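Cleaning and resetting a play kitchen in one go

Quick one, I have to be out the door by 4. Several of you asked how I do the reset on the play kitchen table, the whole thing, food and dishes and oven. So, my order of doing it. Takes me 34 minutes start to finish if the sink is free. Longer if somebody wants to "help."

What you need

Dish soap, the mild kind. Two bowls or one bowl and the sink. An old soft toothbrush. Dry cloths, more than you think. A towel to lay things on. Cotton swabs for the corners. White vinegar if your table gets sticky.

No bleach wipes on printed stuff. I lost the label off a mustard bottle that way and then had a plain yellow tube that got called glue for a month.

Step 1. Take it all off the table

Everything off except the oven. Don't sort yet, just get it onto the towel. Check inside things. Inside cups, inside the oven, under the bowls. Small fruit gets behind everything and you find it after you've emptied the sink, every time.

Wipe the table top with a damp cloth and a drop of soap, then plain water, then dry. If there are screw holes, run a cotton swab around each one. Crumbs go in there and stay. Don't pour water on it, just don't.

Step 2. Sort by what can get wet

I make piles:

- Hard plastic. Plates, bowls, cups, colander, bottles that don't open. Sink.
- Hollow food with a seam. Wipe only.
- Soft food, anything stuffed or fabric. Separate pile, see step 4.
- Anything with a light or a battery. Nowhere near the sink.
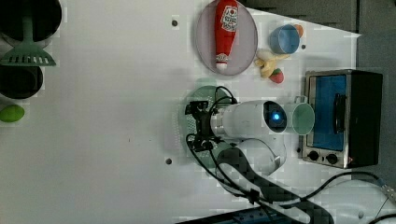
If you can't tell if a piece is hollow, squeeze it next to your ear. Air hissing means there's a gap and water will get in. Water that gets in goes black after a while and then it's trash. Peel-apart bananas count as hollow in my book even when they aren't, wipe them under each flap and leave them open to dry.

Check the stickers too while your sorting. Lifting corner, press it flat or take it off completely. Halfway is worst.

Step 3. Wash the hard stuff

Warm water, not hot. Thin toy plates warp in hot water and then rock on the table forever.

Plates first, they're quick. Both sides, and the rim. Then cups and bowls. Then bottles. For a pretend ketchup bottle go around the cap with the toothbrush, that groove is always gross, and pat the label, don't rub. Stand them upside down on the towel.

Colander last. It takes the longest and it makes the water cloudy. Soak it for 3 minutes, then brush from the bottom side so the gunk goes out the way it came in. Rinse, shake hard over the sink, brush again if needed. Hold it up to a window and you'll see which holes are still plugged. A wooden toothpick gets those. A metal pin works too but it scratches, and I've stopped. 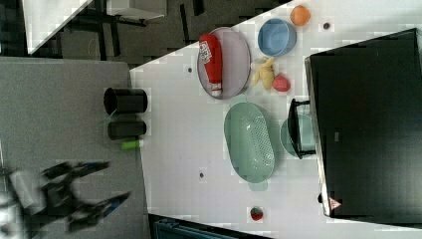 Dae-han Do says to forget the toothpick and freeze the colander for an hour, then tap it upside down on a cutting board, and the dried play dough pops right out. He does this with the Goneck sets and hasn't cracked one yet. Wouldn't try it on anything brittle, he adds, and definitely not the cheap cups.

OK, so I tried the freezer thing once after that and it does work on dough. Not on dried yogurt. For yogurt you still need the soak.

Step 4. Soft food

Check the tag. Mine go in a mesh bag, cold wash, no dryer. If there's no tag then hand wash in the second bowl, press in a towel, leave it on a rack overnight. It'll look lumpy when it comes out. Pinch the ends back into shape while it's damp.

No soft food? Skip to 5.

Step 5. The oven

Unplug, or batteries out. Wring your cloth until it's almost dry. Front first, then the glass on the outside, then open the door and do the inside of the glass. Swab around the knobs. Don't pull the knobs off unless you know they go back on, on our old Bondarchuk one they didn't.

Top of the oven collects a surprising amount of dust. Dark ones show every streak so finish with a dry cloth in one direction.

Warning stickers stay on. If one is peeling, clear tape over it.

Step 6. Dry properly

The step people skip. Flat plastic with holes in it holds water in every hole, you can't see it and then it drips in the bin. Shake, towel, shake again, leave it tilted. Clear pieces spot if they air dry so do those by hand with a lint free cloth, inside and outside. Don't nest anything until it's bone dry. Clear bowl in a damp colander = fog and rings by morning.

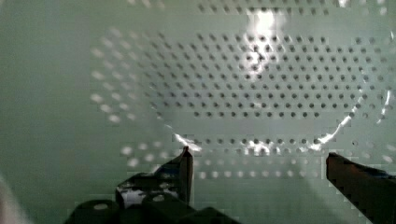 Step 7. Put it back out

Not everything! I put out maybe a third and the rest goes in the Nitmont bin under the bench. Swap next time. They play longer with fewer things, at least mine do.

My layout:

Oven on one side, door facing into the table, room for the door to come down. Leave that space free, otherwise the first thing that happens is the door sweeps a cup on the floor.

One plate toward the back with one big thing on it. Fruit grouped near a bowl. Front of the table mostly open, that's where the playing happens. A mug within reach of the oven. One stray piece near the front if you like, gets them started.

Don't line it all up like a store. I did that for ages, neat rows, and they'd just look at it.

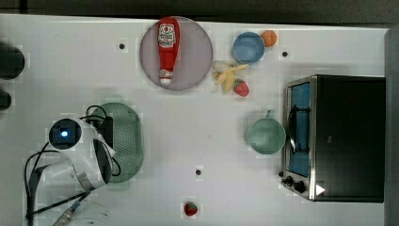
Bottle on its plate, fruit by the blue bowl, mug next to the oven.

How often

Full reset once a month, I do January extra carefully after everyone's had colds. In between just a wipe of the table and whatever went in a mouth.

Things that went wrong so you can skip them

Dishwasher, top rack. Two cups came out shaped like eggs.

Vinegar on a shiny sticker. Went dull.

Putting the strawberries in the colander to drain. Seems smart. The leaves wedge in the holes and tear.

Storing bottles on their side in a full bin, label against label. Ink transfers. Stand them up in a Hustgate divider or a cut down milk carton, the carton is free.

Vintage pieces: if you've got your own old stuff from 1985 or so mixed in, don't soak it at all. The old plastic gets chalky. Damp cloth and dry right away.

Ok that's it, I have to run. Will add the bin labels when I find teh file.

Related how-tos

- Getting marker off a white table top
- Sorting a toy bin when half of it is missing
- Play dough in the carpet, what worked
- Fixing a toy oven door that won't stay shut
- Which play food can go in the wash
- Small shelf, too many dishes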